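4. What people call gray

I went into this part of the study thinking it would be the easy one. Gray is gray, I figured, and I'd be done with it in an afternoon. Then the answer sheets from Orkholm came back and I had to clear off the dining table to fit them all, because people have a LOT of words for gray, and they don't agree on where any of them start or stop.

4.1 The chips

The chips were the same ones I used for the browns in Section 3: painted cards from the Bomo range, cut down to the size of a playing card, with the printed names taped over on the back. I used 15 of them, running from nearly white to nearly black. Two were a bit warm and leaned toward brown, and three leaned toward blue (you'd only notice if you set them next to a plain one). Everybody got the chips one at a time, on a white tablecloth, by a north window. I asked the same thing every time: "What would you call this if you were telling a friend over the phone?"

I like the phone question. If you just ask people what color a thing is, they freeze up and say "gray" and look at you like it's a trick. Give them a friend to talk to and they get going right away.

4.2 The words

In Orkholm the favorite was "dishwater," which I had never heard anybody use for a paint chip before and now can't stop using myself. It covered the light middle of the range, and people were happy to stretch it over the warm chips too. In Gondal hardly anyone said it. There the same chips were "putty" or "dove," or in a few cases "the color of our old church steps," which I coded as a comparison and left out of the tables. (I kept a separate list of these. There were some great ones, and I'd like to write them up someday.)

The dark end was more settled. "Charcoal" won in both towns, with "slate" holding on to the bluish chips. Past a certain point people gave up on gray altogether and said "black," or "black but not really." I counted that last one as gray, and I went back and forth on it for a week. My thinking was that a person who says "not really" is telling you they see the difference, even if they don't have a word handy.

Age mattered less than I expected. Trade mattered more. Anyone who had ever painted a house for money used longer names and used them the same way each time I brought a chip back around. Knitters were just as steady, though with different words, mostly borrowed from yarn: "oatmeal," "pewter," "heather." I hadn't planned to ask about knitting at all, but it came up so often in Gondal that I added a line for it on the sheet halfway through. That means I don't have it for the first batch of people, and I'm sorry about that.

4.3 Flat color and shaded color

A paint chip is flat. Almost nothing else is! A gray coat has folds, a gray car has a bright side and a dark side, and we still call the whole thing by one name without any trouble. I wanted to know how much of that carries over, so after the chips I talked with people about gray things with some shape to them, and I wrote down every word they used for the object as a whole and every word they used for just one part of it.

The one-name habit is strong. People would tell me a coat was "charcoal," then point at a fold and say "well, that bit's lighter," and then go right back to charcoal as if they'd never said it. Part words were nearly always plain ones, too: lighter, darker, shiny, dull. All the dishwater and putty got saved for the whole object. I think that's a real finding, small as it is, and it's the thing I'd most like someone else to check.

Finish pulls on the name as well. Matte grays got soft words, the kind you'd use for wool or stone. As soon as a surface had any gloss people reached for metal, and they'd say "gunmetal" or "pewter" for a color that they had called "slate" on the chip. Black behaves differently. A glossy black thing with pale highlights running along it is still black to everybody, and I couldn't get anyone in either town to budge. Both kinds of surface show up in Figure 2.

Figure 2. Matte gray casing, with lighter and darker shades on its angled faces, and a glossy black gripper with subtle highlights (computer-rendered).
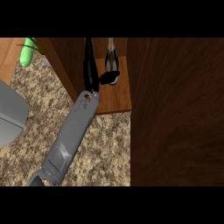

4.4 What I'd do differently

First off, the light. A north window is lovely until it rains, and it rained in Gondal for most of July. I compared the wet days with the dry ones and the names didn't shift much, but the lightest chips did slide a little toward "gray" and away from "white." A daylight lamp would have fixed that, and I've since bought one.

Second, the order of the chips. I shuffled them for each person, but I didn't write the shuffles down. If somebody saw a very dark chip right before a middling one, that could easily nudge the name, and I have no way of checking now.

Last, I'd add a third town. Faveck would be my pick, as it sits between the other two and has its own paint store, and I'd love to know how far dishwater has traveled.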